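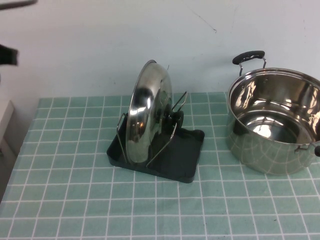 Equipment Planning and Purchasing Coordinator (part-time, fixed term)
Clurkville Kitchen Robotics Workshop

Hours: 48 a month, mostly mornings
Length: until the end of March, with a fair chance of more
Where: Clurkville, on site, with some work from home by arrangement

We are looking for somebody patient and practical to take our equipment buying in hand. We are a small workshop teaching robot arms to do ordinary kitchen jobs, such as putting a lid in its holder, moving a pot from one side of a table to the other, or stacking things that would rather not be stacked. The research side is in good health. The shopping side, we freely admit, has been done by whoever happened to be nearest the computer, and we now own three kinds of cable that fit none of our arms and have run out of the one that does.

Over the winter we would like to go from two work tables to five, and that is where you come in. Each new table needs an arm, a gripper, fixed cameras, lighting, a power supply, a cloth, and a decent set of pots, pans, lids and racks. The arm takes most of the money, of course, but it is very often the small things that hold us up, and we once waited a fortnight for a bracket that cost less than a sandwich.

What you would be doing

You would begin with the stock list, which at present runs to 477 lines and was put together by several people with quite different ideas about what a line is. We'd like it tidied up and kept that way. After that comes a proper buying plan for the three new tables, with delivery times, spares, and a sensible order for things to arrive in, so that we don't find ourselves with cameras and nowhere to fix them.

You would get quotes for us and compare them. We have had early talks with two suppliers, Numance for the arms and Zieliński for grippers and fingertips, and we are quite open to hearing from others. Please look past the headline price when you do this. We want to know what a replacement joint costs, how long a repair takes, who pays the carriage, and whether the software has a yearly fee hiding behind it.

You would also look after the kitchenware budget, a job with more in it than people expect. Shiny steel is hard on cameras and on grippers alike, and we need a good spread of it: lids with different knobs, pots with different handles, big and small, bright and dull. We have set aside money for 100 items in the first round. Some can come from catering suppliers and some from charity shops, and if you enjoy a rummage, so much the better.

Everything gets recorded in Metisel, our ordering system, which is slow but does work once you have made friends with it. We'll show you how.

What we hope you'll bring

Some experience of buying or budgeting for a workshop, laboratory, school, theatre, commercial kitchen or anywhere else where things get used hard. You should be comfortable with spreadsheets and not shy about ringing a supplier for the second time. You don't need to know anything about robots, though you should be happy to stand at a table with our engineers and ask what a part is for until you get an answer that makes sense to you.

A little lifting is involved when deliveries come, and we can arrange help with this if you need it. The building has step-free access from the car park side. Please tell us about anything else that would make the job easier for you.

Pay and practical matters

The pay is 231 a week before tax, in pounds, and travel to suppliers is paid on top. There is free parking, a kettle, and a lunch table well away from the work tables. Please don't borrow saucepans from the latter.

How to apply

Send us a CV of no more than two pages and a short letter telling us about something you once bought for work, how you chose it, and whether you would choose it again. We are just as glad to read about a purchase that went badly. Use the application form on the Clurkville jobs page, or leave an envelope at the front desk before 4 pm on any working day.

We read applications as they come in and invite people for a chat and a look round the workshop, which takes an hour or so.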